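January 16, 2025

The robotics club has gone back to the kitchen shelf task, so I'm writing up where we are before I forget. We meet at Eltgate, in the long room with the lighting rails, and our entry for the Medeiros student challenge has to be ready in February.

The task is easy to explain. There is a low shelf standing on a table, with groceries on it and groceries in front of it. The arm has to pick up what it is told to and put it where it is told to, and it must not knock anything else over. We get 3 attempts per item and the best one counts.

I spent most of my time on tall things. A tin with straight sides ought to be the simplest item in the set, but the fingers have to come down level over the top, and if the wrist is slightly out they push instead of closing. A pouch is different again. It gives when you squeeze it, so the width you measured is no use to you.

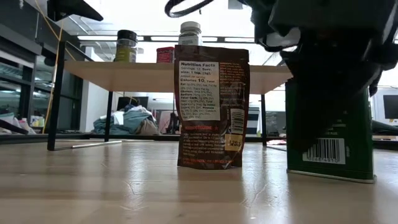
Ultan Quinlan thinks we should give up on measuring widths altogether and close until the motor current rises, then stop. He has wanted this since last term. I was against it as I thought it would crush the pouches, but his numbers from the practice runs are better than mine, so we are going to try it on everything.

The other job was the shelf edge. Our planner, which we call Furkar after a typing mistake in the first version, treats the shelf as a solid block. That's safe, but it means the arm comes in from too high and takes ages. I have redrawn it as a thin board with legs, and it now plans a much lower path. It still hesitates near the corners.

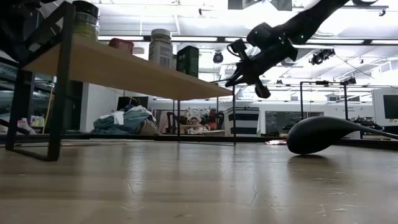 Couldn't you just slow the arm down near the board and leave the model alone? That was Prinix, in the comments under my last post. We did try it. Slowing down made the knocks gentler but there were just as many of them, and we lost time on every run.

Recording is going well enough. We want 400 clean runs before the deadline, and I think we have about half. The old log files are no help as they were saved with the wrong camera offsets — my fault, I changed a setting and didn't write it down.

Next we move on to using both arms over one table, with small items spread out and the shelf pushed towards the back. The rule is that one arm waits whenever the other crosses the middle.

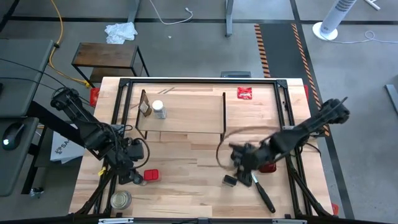

*Both arms over the butcher-block table, shelf at the back left.*

I still need to write the waiting rule properly, and somebody has to relabel the spare cables. If you are coming to the next session, please bring the laptop charger back.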